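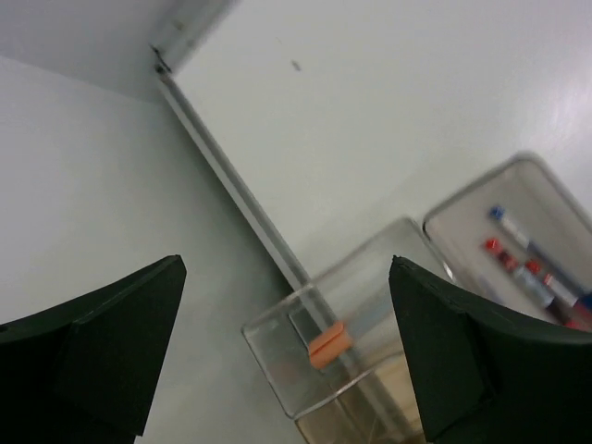 Cledwyn Landeg

# Small Stuff, Clear Boxes: Questions People Keep Sending Me

I wrote one short post in August on sorting a bench into see-through containers, and my inbox has not recovered. These are the questions that came up more than once, plus one I only included because it annoyed me.

**Why clear? Colored boxes look nicer.**

They do. I had a lovely set in mustard yellow and spent a winter opening every one of them to find the tape. With clear walls, an orange block looks like an orange block from across the room, and you can leave the lid question for another day.

**Doesn't one small block in a whole box waste space?**

Yes. I'm at peace with it. Give a thing its own box and it gets put back. Give it a corner of somebody else's box and it goes on a journey.

**What's the system with the caps?**

Blue is one kind, red is another. That's the entire system. Samuele Longo once sent me a chart with 13 cap colors and a legend, and I'm told he still consults the legend. Two colors I can remember before coffee.

**So do I still need labels?**

On tubes, yes, if what's inside matters. A cap can be swapped by anyone with two fingers and a free minute. Write on the tube, then let the cap be the hint.

**Should tubes stand up or lie down?**

A rack is better for anything liquid. For dry odds and ends I like them lying side by side in a shallow tray, all pointing the same way. Keep the tray low enough that you can pick one out without tipping the rest – mine has rounded corners, so there's no seam to scrub.

**How do I clean clear plastic without ruining it?**

Lukewarm water, a drop of dish soap, a soft cloth. Skip the scouring side of the sponge. I did not skip it, and I now own a box that looks permanently foggy.

**Lids?**

For dust, fine. For daily use they end up in a stack of their own, and then you need a box for the lids.

**Can I see the whole list of what you own?**

No. Brultdale readers have asked for it 211 times, by my tally, and the answer hasn't changed. It's boxes.

**My spouse says this is excessive.**

Mine too. Buy one more tray and put it in the garage.

*Last updated 12/2/20*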